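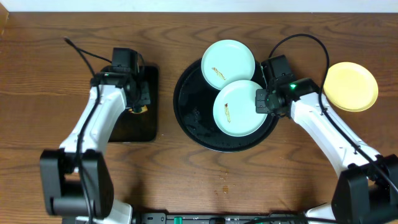
## Scoring a plate-clearing policy without lying to yourself

Your two-arm policy clears plates. You have watched it clear plates. You have also, I would guess, watched it on the afternoons when it was going well, and wandered off for coffee when it wasn't. What follows is the evaluation routine we settled on at Soludix after Marietjie Kruger asked how good our policy was and got three different answers from people standing in the same room.

The task in our version: dirty plates are on the round black tray, clean ones are on the bare table, and the arms have to sort out which is which. You need a trained checkpoint, a table, some plates and a person willing to smear things on them.

### 1. Write down what "done" means

Do this before you run anything. Ours reads:

- Every dirty plate ends up in the drop zone.
- Every clean plate stays on the table.
- Both arms are back at their rest pose before time runs out.

"Pretty much done" is a failure. Gert Masilela argued for a category called "would have been fine" and was outvoted.

### 2. Build a start set

Pick 8 starting layouts and save a reference picture of each. Vary the things the policy is likely to be lazy about:

- how much the plates on the tray overlap
- where the streak of food sits, and which way it runs
- how near the clean plate is to an arm

Overlap matters most. When one rim rests on another, the gripper has a decent chance of pinching both, and the policy will carry the pair off with total confidence.

Watch your colors too. In our first start set the mint-green plates were always dirty and the yellow one was always clean. The policy scored beautifully. It had learned that green means dirty, which is a fine rule until somebody eats off the yellow one. Swap them in at least 2 of the layouts.

### 3. Let somebody else set the table

The person who trained the checkpoint doesn't get to place the plates. They will nudge a rim half an inch toward the gripper and not know they did it. Oratile Mabuza sets ours from an overlay of the saved picture on the live view, and she is merciless.

Don't wipe the crumbs off between runs unless the reference has a clean table. Real tables have crumbs.

### 4. Shuffle the checkpoints

Compare at least two checkpoints, and hide which one is running. A short script that picks from a shuffled list is enough:

```
order = layouts * checkpoints * repeats
shuffle(order, seed)
for run in order:
 load(run.checkpoint) # don't print the name
 wait_for_reset()
 record(run)
```

That's pseudocode, so please don't email me about multiplying lists. We use 3 repeats per layout.

### 5. Score from the recording

Score later, from video, with two people working separately. Log partial progress in its own column:

| Stage | Counts when |
|---|---|
| Reach | jaws touch a dirty plate's rim |
| Grasp | one plate, and only one, leaves the tray |
| Place | plate is released in the drop zone |

If the scorers disagree, the run goes to a third person. Ours is Nandi Magagula, who works on a different project and has no feelings about plates.

### 6. Report the bad layouts by name

An average hides everything interesting. Publish the per-layout numbers, including the layout where the policy polishes the table with a clean plate until the timer runs out. When we did this, nearly all the failures sat in the layouts with the heaviest overlap, and we knew what to collect next.

Keep the start set frozen after that. If you want harder layouts, make a second set and give it a new name.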